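Site Visit Report: Stotthorpe Visitor Center and Doolan Lodge
Filed July 12, 2023

Purpose of visit: to review group capacity, room standards and ground transport before the destination goes into next season's program. Leopoldo Tovar handled the transport checks. I covered lodging and the visitor center.

Transfer from the Wesham rail station is by shuttle, run by a local operator, Sonon. The vehicle on our run seats 20. Luggage goes in a rear trailer, loaded by the driver. There are four departures a day in season, the last at 7 p.m., so groups on the evening train will need a private transfer. Tovar has asked for a rate.

Doolan Lodge sleeps 80 at full occupancy. Standard rooms have two double beds, a desk, a small refrigerator and a walk-in shower. Air conditioning is by individual wall unit. The units on the east side are older and louder, and I would request west-side rooms in the contract. Wi-Fi held up in the lobby and the dining room but dropped on the upper floor.

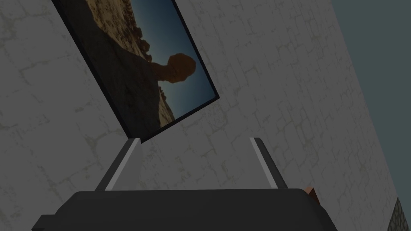 Breakfast is a buffet, included in the group rate. Dinner is plated, with a choice of two entrees that must be sent in seven days ahead. The kitchen accepts gluten-free and vegetarian requests on the same form. Packed lunches are sold separately and need to be ordered by the evening before.

The visitor center is a short walk from the lodge on a paved, level path. Estrella Cisneros, group bookings manager, took us through the admission terms. Guided tours are capped at 20 people, so a full coach must be split and staggered. Audio guides are available in four languages. The front entrance has a ramp. The rear exit has steps only, and wheelchair users have to return through the lobby. 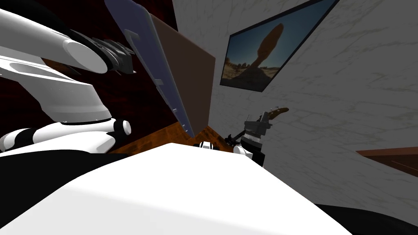
White arm with black gripper, dark red wall behind.

Coach parking is behind the center. The turning area is tight for a full-length vehicle, and drivers should enter from the north gate. Restrooms were clean at the time of our visit. The gift shop takes cards.

Open items: written confirmation of the June group rate, a quote for the late transfer, and a date for replacing the east-side wall units. Cisneros will send the first. Tovar is following up with Sonon on the second.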